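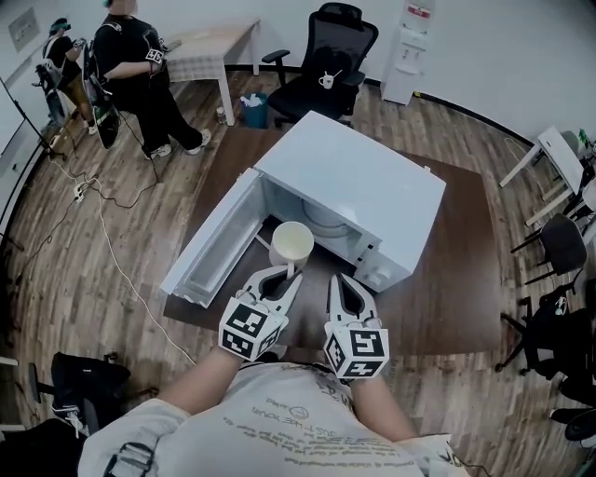 Station 2, microwave task, left gripper on the mug handle, door open.

# Pre-session software checklist, Cadidcombe capture line

Date: 3/6/20
Inspector: Yasmine Morsy
Build: Flireck 3291
Scope: marker tracking, time sync, gripper state estimation, export. Electrical and floor items are on the room sheet, except where noted under section 5.

Result codes: OK, FIX (correct before next session), WATCH (recheck next time), N/A.

## 1. Marker tracking

- [x] Both marker cubes detected at rest. **OK**
- [x] Cube IDs match the left/right assignment in the station config. **OK**
- [x] Pose continuous through a full wrist roll. **OK** for left. **WATCH** for right: pose flips between two solutions when a single face is visible. The flip filter catches it but holds the stale pose too long.
- [ ] Detection with cube near the open microwave door. **FIX**. White door, white cube faces. The quad detector returns extra candidates along the door edge. They are rejected at decode, so no false IDs, but frame time goes up. Restrict the search window to the predicted pose before running the full image.
- [x] Second operator's markers ignored. **OK**. IDs outside the station list are dropped before the pose solver.

## 2. Time sync

- [x] Clock offset between head camera and recorder below limit. **OK**
- [x] No dropped frames in the test take. **OK**, 599 frames expected, 599 written.
- [ ] Sync log rotated. **FIX**. Log was still appending to the September file. Rotation script points at the old path. Path is now in the Noguchi config, so read it from there and delete the hard-coded one.

## 3. Gripper state

- [x] Fully open and fully closed values recorded for each gripper. **OK**
- [x] Width estimate monotonic over a slow close. **OK**
- [x] Contact label set when closing on a mug handle. **OK**. The handle is thin, so the closed width is near the empty-close value. Threshold was lowered last build and holds for this mug. Repeat with the thinnest object on the task list before releasing it to the other stations.
- [ ] Idle gripper labeled idle. **WATCH**. An open gripper hovering beside the object is labeled "approach" until it moves away. Acceptable for replay. Not acceptable for the planner, which treats approach as a claim on the object and blocks the other arm.

## 4. Task segmentation and planner input

- [x] Door state present in every segment. **OK**
- [x] Door swept volume loaded in the collision model. **OK**, left-hinged version. Check this again if the appliance is swapped.
- [ ] Place target inside cavity. **FIX**. Target is defined at the turntable center with the mug upright and handle orientation free. Retargeting then picks wrist angles that put the gripper body through the cavity wall. Limit handle yaw to the front half.
- [x] Segment boundaries reviewed by hand on the test take. **OK**, 21 boundaries, no edits.

## 5. Station, items affecting software

- [ ] Cable routing. **FIX**. Long white cable crosses the floor. A snag shows up in the data as a head pose jump and gets blamed on the tracker. Move it to the wall or cover it.
- [x] Table pose recalibrated after last move. **OK**
- [ ] Background objects in the mask list. **WATCH**. There is a second mug on the mesh chair behind the station. The object detector can propose it as the target when the task mug is occluded. Clear the chair or mask the region.

## 6. Export

- [x] Checksum written for each take. **OK**
- [x] Schema version matches the Rutudmont loader. **OK**
- [ ] Failed takes excluded. **N/A**, none in the test set.

## Disposition

Station may record for replay. Do not feed planner training until the place target fix in section 4 and the idle label in section 3 are closed. Log rotation can go in with the next build.

Y. Morsy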